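Stotham Handling Lab: Minutes of the Working Practice Meeting

Tuesday, 2:00 pm, back meeting room

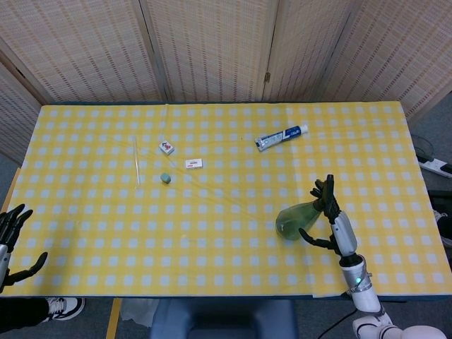 Present and apologies

Present: Zamfira Ursu (chair), Marius Ciobanu, Smaranda Sârbu, Jacinto Cuautle (minutes).
Apologies: Vasilică Stanciu, who sent written comments on items 3 and 5.

1. Minutes of the last meeting

Accepted with one correction. Under item 4 the speed limit for arm moves with a person in the bay should read "reduced", as set in the controller profile. The draft said "normal". Jacinto has fixed the shared copy.

2. Matters arising

The spare emergency stop for Bay 2 has arrived and been fitted. Marius tested it on both arms and signed the sheet.
The label printer is still out of order. Handwritten bay labels are fine until it is back.
Smaranda asked whether the old Flidero checklist can be thrown out. Agreed that one copy goes in the archive binder and the rest are recycled.

3. Floor rules around the humanoid bays

Zamfira went through the draft floor rules. Most of the discussion was about cables and where people stand.

Cables. Marius wants every cable that crosses a walking route under a cover or taped flat for its full length. Smaranda said tape leaves glue on the grey floor and lifts after a few days. Agreed on rubber covers for anything that stays longer than one session, and tape for the rest. Power strips go against a wall or under a table, off the walking route. Vasilică's written comment was that strips should never be chained together. Agreed, and added to the draft.

Chairs. A chair may stay at a table during a session if it is pushed in and outside the reach of both arms. If the task file calls for the robot to work at the near edge, the chair comes out of the bay. Marius will mark the reach line on the floor in each bay.

Loose items. Bags, packaging and wrapping are to be off the floor before the arms are powered. Whoever starts the session does the check, even if the bay was set up by somebody else.

Footwear. Closed shoes only. No change.

Where people stand. One operator per bay holds the stop. Observers keep behind the line. Jacinto asked if a second person may step in to reset objects while the arm is live. After some back and forth the answer was no. The arm is paused, the operator says "paused" out loud, and only then does anyone reach over the table. Smaranda noted this will slow the session down. Zamfira said she would take the slower session.

4. Object sets for tabletop tasks

Smaranda reported on the household set. The current tabletop layouts use a patterned tablecloth with things like a toothpaste tube, a spray bottle and small boxes. She is happy with the mix but not with how the sets are being kept.

Points agreed:
Spray bottles are used empty, with the nozzle closed. Nothing from the cleaning cupboard goes on a task table, and bottles from the set do not go back to the cupboard.
Glass is not allowed in the household set. Clear items must be plastic and are checked for cracks at the start of the day.
Tubes are replaced when they split at the crimp.
Tablecloths are smoothed and clipped or weighted at the corners if the task involves dragging. For plain grasping a few wrinkles are acceptable and should be left as they fall.
Small items that could be stepped on are collected at the end of each session and put back in the tray.

Marius asked whether bottles lying down and bottles standing up should be logged as separate tasks. Smaranda said yes, the grip is different and the failures are different. She will split them in the task list.

5. Grip limits and hand checks

The Hindent hand procedure was reviewed. The target is 3000 logged grasps between full inspections, with a short check of the finger joints every 500. Vasilică wrote that he would prefer a full inspection at 2000 until we have more history on the thumbs. Marius agreed with him. The right hand in Bay 1 stood at 1771 when he read the counter on Tuesday morning, so a decision was needed at this meeting.

Decision: full inspection at 2000 for all hands, to be looked at again in January.

The idle hand was also discussed. In one-handed tasks it should be open and clear of the objects, and must not rest on the table. Zamfira asked for this to be written into the task template so that operators do not have to remember it.

Soft plastic should be gripped at the lowest force that holds. If an item slips twice, stop and write it up. Do not turn up the force in the middle of a session.

6. Session records

Jacinto reported that several record sheets came in without the operator's initials. Without initials we can't follow up on a stop or a dropped item. From now on a sheet with no initials goes back to the bay and the session is not counted until it is filled in.

Smaranda would like a tick box for the floor check on the same sheet. Agreed.

The Olteanu room booking calendar and the bay calendar still do not match. Marius to speak to the office. Until it is sorted, the bay calendar is the one to follow.

7. Other business

Visitors. Anyone without a bay induction stays in the corridor side of the room and is signed in. A short induction sheet is needed. Smaranda has an old one to start from.
Folding screens. These may be used as a backdrop but have to stand outside the reach of the arms, and the hinges should be checked when they are moved.
First aid kit. Plasters are low. Jacinto to reorder.

Actions

Marius: mark reach lines, order cable covers, raise the calendar problem with the office.
Smaranda: split the bottle tasks, draft the visitor induction sheet, check all sets for glass.
Jacinto: update the record sheet, reorder plasters, send out floor rules draft 3.
Vasilică: revise the Hindent procedure to show inspection at 2000.
Zamfira: add the idle hand rule to the task template.

Meeting closed at 3:25 pm. Next meeting same time and room, in two weeks.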